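# About Ondesico

Ondesico puts on outdoor events for towns, villages and parish groups. Most of our work is summer fairs, bonfire nights, lantern walks and the displays that go with them. We are based in Ovley, where we rent a unit and a yard behind the old goods station.

We started with one job, the Ovley midsummer fair in June, after the group that had run it for years gave it up. There were 69 stalls that first summer and not enough parking. We were asked back, and the next year two neighbouring villages asked as well.

## What we do

We handle the site plan, road closure requests, stall bookings, first aid cover, stewarding, toilets and waste. If you want fireworks, our partner firm Jarik designs and fires the display, and we look after the ground, the barriers and the crowd. Quiet displays are available and cost the same as the standard ones. More places are choosing them now, mainly where there are stables or kennels close by.

We also take on smaller things: street parties, school fêtes, carol evenings. A basic street party package is £758, including the tables, bunting, signs and paperwork. With a covered stage and a sound system it is £895. Travel is extra beyond the county boundary.

We don't take bookings for events of more than 1000 people unless the site has two separate vehicle entrances.

## When the weather turns

Outdoor dates get moved. We agree a reserve date with you when you book and there is no charge for using it. If the wind is too strong for fireworks on the day, the rest of the event can usually go ahead — the decision on the display belongs to the firing team and we will not overrule it.

## Working with us

Stewards are paid by the hour and trained at the yard before the season begins. Hot food at most of our events comes from Ó Riain, who also run the tea tent at Ovley.

The office is open on weekday mornings. Bonfire night enquiries should reach us by 2nd August, as road closures take time to go through. Street parties need eight weeks.
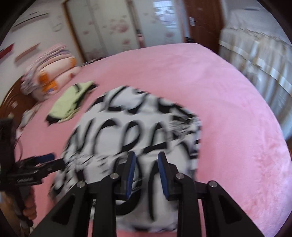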